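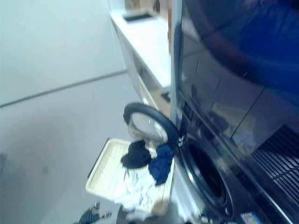 The Second Life of the Corner Laundromat

Liya Worku opens Brakia Wash at six, and by half past the first regulars have their coats off. Most of them own no washer. A few do, and come anyway.

Her building went up when the neighborhood was mostly boarding houses. When those became apartments with hookups, trade fell off, and the two other laundromats on Meireles Street closed. Worku took over the lease in February with a loan of $3,000 from her aunt and a list of repairs.

She kept the prices where they were and changed the hours. Night-shift workers from the bakery now have a place to go before bed. Restaurants drop off aprons and towels by the bag, and that side of the business pays the rent.

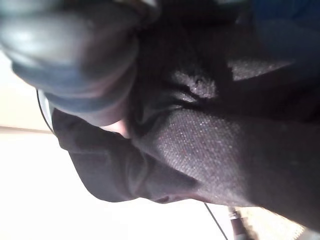
Water is the bill she watches. The one for last month came to $566, and she keeps it taped inside the office door. Rent goes up again next year, and she has not decided whether to raise the price of a wash or charge more for folding.

Customers have their own views. One man wants the dryers to run longer for the same money. A retired teacher wants the radio turned down. Worku turned it down.

On Saturdays there is a line for the big machines, mostly people with comforters. She sells them coffee while they wait, and she is thinking about adding soup.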